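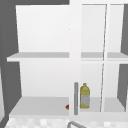

Orla Mac Mathúna
Home columnist, Kernasville

Every kitchen has a cabinet where bottles go to retire. Mine held three kinds of vinegar, a soy sauce with a quarter inch left in it, and a sesame oil I had moved twice, once across state lines.

I emptied the whole thing in May, meaning to be done by lunch. A few notes, should you find yourself sitting on the floor in front of your own.

Take everything out before you make any decisions. If you sort while the stuff is still on the shelf, you will only shuffle it left, then right, and call it a day's work.

Smell the oils. Old cooking oil smells like crayons or a box of putty, and no recipe improves it. Don't pour it down the sink, either. Put it in a jar with a lid and throw the jar in the trash. The plumber in our part of town charges $188 to show up, and that's before he has opinions.

Sticky rings come up with a paste of baking soda and a little dish soap. Leave it ten minutes, go argue with someone about the vinegar, then wipe. Painted shelves want a soft cloth. I used the green side of the sponge on mine and now have a shiny patch shaped like Ohio.

Heavy bottles go low. I once kept a full jug of canola at eye level and learned how far 2 quarts can travel across a tile floor.

Keep oil away from the stove. Yes, it's handy there. It is also warm there, and oil goes off faster in the warmth. Olive oil in clear glass should be behind a door or in a dark corner.

Skip the fancy risers. I bought the Drerker tiered rack and it wobbled from the first day. A 99-cent plastic tray from the discount place on Collodley Street catches drips and slides out when you need the one in back.

Write the date you opened it on the bottom of each bottle with a grease pencil. On the label it gets wiped off by the first oily thumb.

Wait a week before you buy replacements. I've missed the soy sauce. The three vinegars are now one vinegar, and the salad tastes the same as it always did, according to the people who never eat it.

Next time: the drawer with the batteries.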